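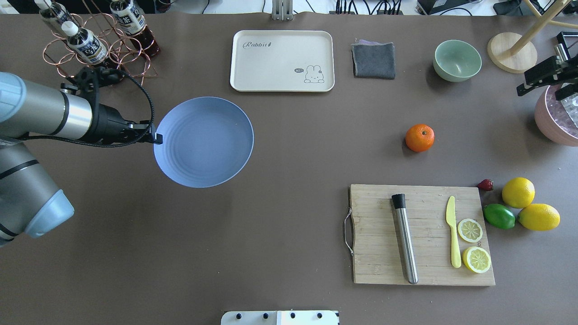

Mixtape für lange Radtouren: Übergänge ohne Lautstärkesprünge

Gefragt von kettenblatt_545 am 18. August 2018
Kategorie: Musik & Audio > Playlists, Mixe, Podcasts

Hallo zusammen,

ich stelle seit Juni für mich und ein paar Freunde Mixe zusammen, die wir beim Radfahren hören. Meistens Garage, Punk, etwas Surf, dazwischen auch mal ein ruhigeres Stück aus den Sechzigern. Der aktuelle Mix hat 21 Titel. Ich lege alles in Audacity hintereinander, blende von Hand über und exportiere am Ende eine einzige MP3.

Mein Problem ist die Lautstärke. Die Sachen von Celard (das Demo, das es nur auf Kassette gab) sind viel leiser als alles andere, und wenn danach Watport kommt, reißt es einem fast die Ohren ab. Beim Fahren kann ich nicht ständig am Handy herumdrücken. Ich habe schon »Normalisieren« auf jeden Titel angewendet, jeweils auf −1 dB. Das hat kaum etwas geändert.

Was mache ich falsch? Und gibt es eine Regel, wie lang die Überblendungen sein sollten? Bei mir klingen sie mal gut und mal wie ein Unfall.

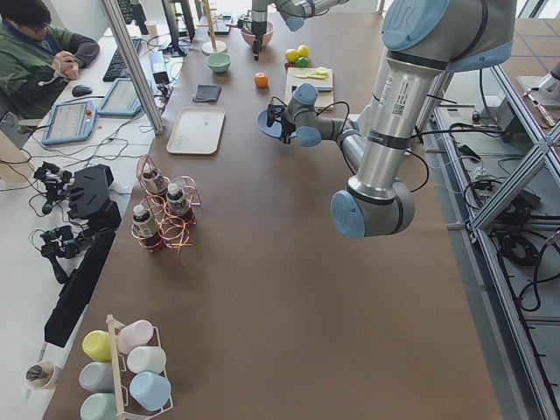 Noch zwei Angaben, falls sie wichtig sind: Die meisten Titel liegen als MP3 mit 320 kbit/s vor, die Kassette habe ich selbst als WAV überspielt. Gehört wird über einfache Ohrhörer, nur auf einer Seite, damit ich den Verkehr mitbekomme.

Danke schon mal.

Melur Teoh
Hilfreichste Antwort

Falsch machst du nichts, du benutzt nur das Werkzeug für einen anderen Zweck. »Normalisieren« schaut auf die höchste Spitze im Titel. Ein Kassettendemo mit einem einzigen lauten Snareschlag hat seine Spitze dann auch bei −1 dB, der Rest liegt aber weit darunter. Eine moderne, stark komprimierte Aufnahme liegt fast durchgehend dort oben. Beide sind »normalisiert« und trotzdem verschieden laut.

Du brauchst einen Abgleich nach Lautheit, gemessen in LUFS. Am einfachsten geht das vor dem Import:

Alle Titel in einen Ordner kopieren, nicht mit den Originalen arbeiten.
Mit einem ReplayGain-Programm die Lautheit messen, und zwar pro Titel. Die Albumeinstellung lässt die Unterschiede zwischen den Stücken bestehen, die willst du hier ja loswerden.
Die lauten Stücke absenken. Das leise Demo nicht einfach hochziehen, sonst übersteuern die Spitzen.
Erst danach in Audacity zusammensetzen.

Wenn die Kassette dann immer noch zu leise ist, leg einen Limiter darauf, aber sparsam. Das Bandrauschen kommt mit hoch. Zwischen zwei Garagestücken fällt das kaum auf, vor dem ruhigen Titel schon.

Als Ziel nehme ich für unterwegs −14 LUFS. Zu Hause auf der Anlage darf es leiser sein.

Zur Überblendung: Eine feste Regel kenne ich nicht. Stücke mit hartem Schluss blende ich gar nicht über, da kommt das nächste einfach sofort. Bei Stücken, die ohnehin ausgeblendet werden, lasse ich das neue einsetzen, wenn das alte etwa zur Hälfte weg ist. Schlecht klingt es fast immer dann, wenn zwei Schlagzeuge gleichzeitig laufen und das Tempo nicht passt — dann hilft auch eine längere Blende nicht, die macht es schlimmer. In dem Fall lieber die Reihenfolge ändern.

Und exportiere zwischendurch nichts als MP3. Projekt speichern, am Schluss einmal ausgeben.

terex_fan

Einfach im Handyplayer »Lautstärke anpassen« anmachen, fertig. Hab über 1,000 Lieder drauf und nie Probleme gehabt. Wozu der Aufwand?

kulkarni_b

Die Einstellung im Player bringt hier nichts, er hat ja alles in einer einzigen Datei. Der Player gleicht Dateien untereinander ab und nicht die Stücke innerhalb eines Mixes.

Ergänzung zu Melur: Bei nur einem Ohrhörer vor dem Export auf Mono umstellen. Gerade bei Aufnahmen aus den Sechzigern liegt gern mal der Gesang ganz auf der einen und das Schlagzeug auf der anderen Seite, dann fehlt dir die Hälfte. In Audacity geht das über »Spuren«, dort »Mischen« und dann Stereo zu Mono. Danach die Lautstärke noch einmal kontrollieren, die kann sich dabei verschieben.

Kommentar von kettenblatt_545

Das mit Mono erklärt, warum bei Titel 2 der Sänger weg war. Ich dachte, die Datei ist kaputt. Den Abgleich nach LUFS probiere ich mit dem nächsten Mix, den Celard-Titel überspiele ich vorher noch einmal mit höherem Pegel.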